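Meltley launches privacy check for online creators who sell, stream and share from home

New service helps people find out how much of their home address can be pieced together from wish lists, parcels and public listings

Meltley, the online safety firm based in Gadon, has today opened its new privacy check to anyone who earns a living, or a little pocket money, from being seen on the internet. The service is meant for streamers, models, craft sellers, fitness coaches, musicians and all the other people who have built up a following from a spare room or a kitchen table and who would like to go on doing so without strangers knowing which kitchen table it is.

The idea came out of the company's helpline, which has been taking calls from creators since it was set up with a small team and a borrowed switchboard. Many of those callers were not in any trouble at all. They were simply uneasy. A follower had mentioned the name of their local park, perhaps, or a card had come through the door addressed to a stage name, and they wanted somebody sensible to talk it over with before deciding whether to worry.

The privacy check begins with a conversation, by telephone or video call, in which an adviser asks what the creator does, where they post and how they receive gifts, samples and payments. The adviser then spends up to 3 working days looking at what an ordinary member of the public could find, using nothing more than search engines, company registers, old adverts and the creator's own posts. At the end of it the creator receives a plain written report, with the most pressing matters at the top and a telephone number to ring if any of it is unclear.

Meltley ran a trial of the service over the spring with 38 creators, who were kind enough to let the team go rummaging through years of posts, some of which they had quite forgotten making. The most common problem was business registration, where a home address had been given as the official contact for a small company or a website. Delivery settings came next, followed by photographs taken from front windows, and by second-hand sale adverts that gave a full postcode to anyone who cared to look.

A spokesperson for Meltley said: "We have been so touched by how generous people were during the trial, and by how many of them sent the report straight on to a friend who they felt needed it even more than they did. Gifts and letters from followers are one of the real pleasures of this kind of work, and we would hate for anyone to give them up. What we would love is for every creator to be able to open their post with a cup of tea and a light heart, knowing that it came to them by way of somewhere other than their own front door."

To help with that, Meltley has joined up with Kauppinen, the parcel forwarding company, which will offer a mailing address to everyone who completes a check. Letters and packages will be received at the Kauppinen depot, logged, and sent on once a week in plain outer wrapping. Creators can ask for particular senders to be refused, and can have items held at the depot if they are travelling or would sooner not have a delivery that week. 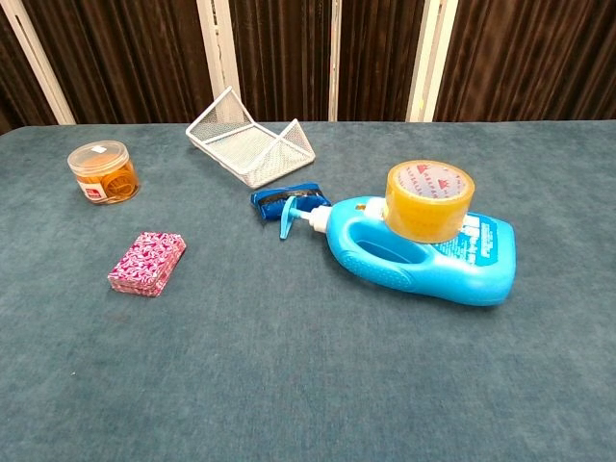

The mailing address will be free for the first 3 months, after which the usual Kauppinen charges apply. Nobody is obliged to take it up, and the advice in the report will be just as thorough for those who already have a post office box or another arrangement that suits them.

Creators who are being contacted persistently, or who have been frightened by something they have received, will be offered a longer call with a senior adviser on the same day wherever that can be managed. The adviser can help them to keep a record of messages and deliveries and to prepare what they would like to say to the police. Meltley would like to stress that anyone who feels they are in immediate danger should ring the emergency services first, and the helpline afterwards.

The company has set aside 70 free checks for people who are just starting out or whose earnings are low. These will be paid for by Lidari, the ticketing business, which has supported the helpline from its early days and whose staff have been cheerful and patient testers of the booking form. No proof of follower numbers is needed, and applications are welcome from people who post only now and then.

Bookings for the privacy check are open now through the Meltley website, and the first appointments will take place in June. The helpline is open from 9am until 8pm and can be used by creators, their families and anyone who helps to run their accounts.

ENDS

Notes to editors

Meltley provides online safety advice to individuals and small businesses from its office in Gadon. Creators who took part in the trial did so in confidence, and the company is unable to pass on interview requests to them. Spokespeople are available for comment through the Meltley press office.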